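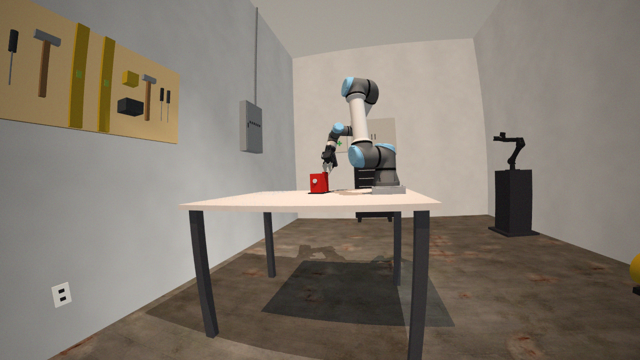
A red box on a white table, computer rendering.

It might come in handy

Why do sensible adults fill their lofts with empty packaging? Rafia Marwat goes up the ladder

April 18, 2021

The box my kettle came in has now outlived the kettle. I found it when I went up to look for a suitcase, sitting under the water tank with its polystyrene still inside, in far better condition than the appliance had ever been. The kettle was a Trondavov and it leaked from its second week. I never sent it back, although I had the box, the receipt and the little bag of drying crystals, and a year's guarantee written in a language close to English. I bought another kettle. I kept the box from that one too.

My household is not unusual in this. I asked my neighbours in Rornham what they had above their heads, and after a short silence in which they decided how well they knew me, they told me. Television boxes for televisions two televisions ago. A hatbox with no hat. The carton from a flat-pack wardrobe, folded, then used to protect the carpet when the wardrobe was taken to the tip. One man along the road has a box of boxes, arranged by size, and showed it to me with a pride I have seen him extend to neither of his sons.

We all give the same explanation, and it is always about moving house. The television will travel better in its own box. This is true, and if I moved every spring it would be a fine policy. I have lived at the same address for so long that the estate agent who sold it to us has retired and been replaced by a vape shop. The boxes have been ready the whole time.

When people do move, the removals firm brings its own. Harinach, which handles most of the house moves on our side of town, will sell you a packing kit for a three-bedroom semi: cartons in three sizes, tape, tissue, and a marker pen on a string. The estimator who came to price up my sister's place walked through the loft in silence, passing the original packaging of everything she had ever plugged in. He then wrote down that the boxes would need to be moved as well. They took up so much of the van that the garden furniture had to go on a second trip.

So the practical case is weak, and I suspect most of us know it. What we are really keeping is the moment before we opened the thing. A new object in its box has yet to disappoint anybody. Once it is out on the worktop it becomes just another item that has to be wiped. The box remembers it at its best, photographed from a flattering angle beside a bowl of lemons.

Shops understand this very well. I spent an afternoon in Zaidi, the shoe shop on the high street, which has been selling school shoes to the reluctant since before I was one of them. The manager told me that when customers are offered the choice of leaving the box behind, the men generally shrug and the women say no as if she had asked for the left shoe. Children want the box more than the shoes. She has seen a toddler carried out in tears because the box had gone in the recycling while the shoes, costing considerably more, were on his feet. For a while the shop tried handing out cloth bags in place of boxes, a greener idea altogether. Customers took the bag and asked for the box to put it in.

She keeps about 200 empties in the back room, because people return for them. They come in a day or a week later, slightly ashamed, having decided that they would like one after all. Some have a purpose in mind. Photographs, usually, or letters, or a hamster that has reached the end of its story. A shoebox is about the right size for most forms of sentiment, and it stacks. 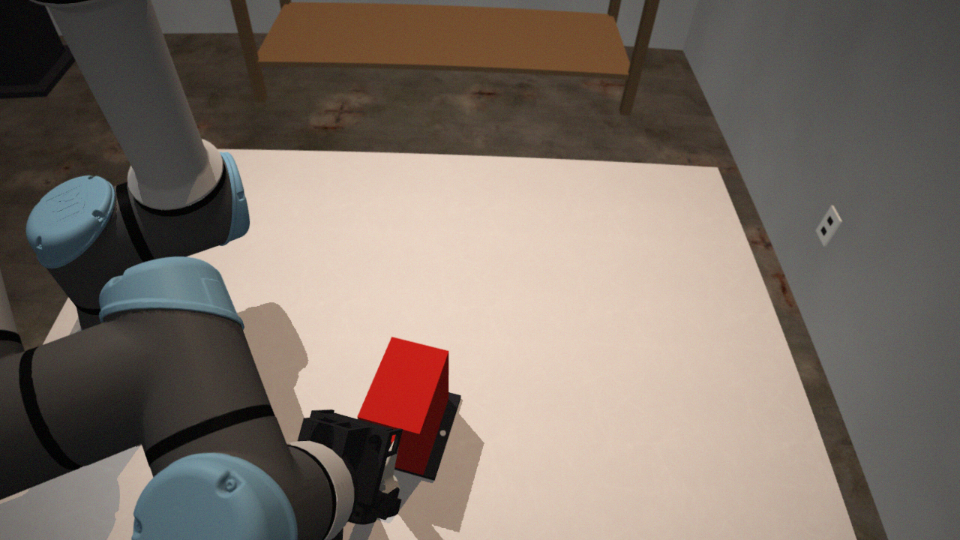
The colour of a box has a lot to do with whether it survives. Plain brown cardboard can be flattened with a clear conscience, or with the sort of guilt that wears off before the kettle boils. Give it a colour and matters become harder. Put a bright red box on a pale cream tabletop, with plenty of bare surface beside it, and your eye goes straight there and stays. It looks as though it must have something in it. I have a red one at home that once held biscuits and I have not been able to throw it out in ten years, though all it contains is a smell of ginger and some foreign coins I am saving for a country that has changed its money.

Tins are worse again. The biscuit tin has a lid, and a thing with a lid is considered by law to be useful. My grandmother's generation put buttons in them, leading to the great betrayal familiar to anyone who was ever seven and hungry. I assumed the custom had died out until I opened a tin at a friend's house last June and found it full of phone chargers.

There are people who sell the things, naturally. Collectors of toys and watches will pay more for an item with its original packaging, and some will pay for the packaging alone. I found an empty box for a toy fire engine listed online at £500, with corners described as "honest". The fire engine itself could be had for less. The seller had several messages from people who had the engine and wanted to reunite the pair, in the tone normally used for adoption records. I went back up the ladder that evening with a torch. I have nothing like it. I have the box for a sandwich toaster, and an offer of £2 from someone who I think was being kind.

The storage trade has noticed too. On the ring road outside Rornham there is a warehouse where you may rent a room for the things that do not fit in your rooms. I know a couple who pay a little over £800 a year to keep theirs. I asked what was in it and they were vague. Ski things, she said, and he said mostly boxes. I asked what was in the boxes. They looked at one another, and she went to see to the oven.

I did try to reform. I set aside a weekend, put on old clothes and brought everything down to the landing, where it blocked the bathroom door and turned the family against me. The rule was to be strict. If we no longer owned the thing, the box would go. The kettle box went first, and I stood on it to flatten it and felt like a brute. The printer box followed. Then my daughter came out of her room, said she needed something to post a jumper in, and walked along the pile trying each in turn. Too deep, too long, too flimsy. She asked whether we still had the one from the kettle.

We taped it back together. It had a boot print on the lemons but it held. The rest went back up that night, the printer box included, and I have since put a board down over the insulation so that there is somewhere dry to stand the new ones. The suitcase I originally went up for was behind them. It had another suitcase inside it.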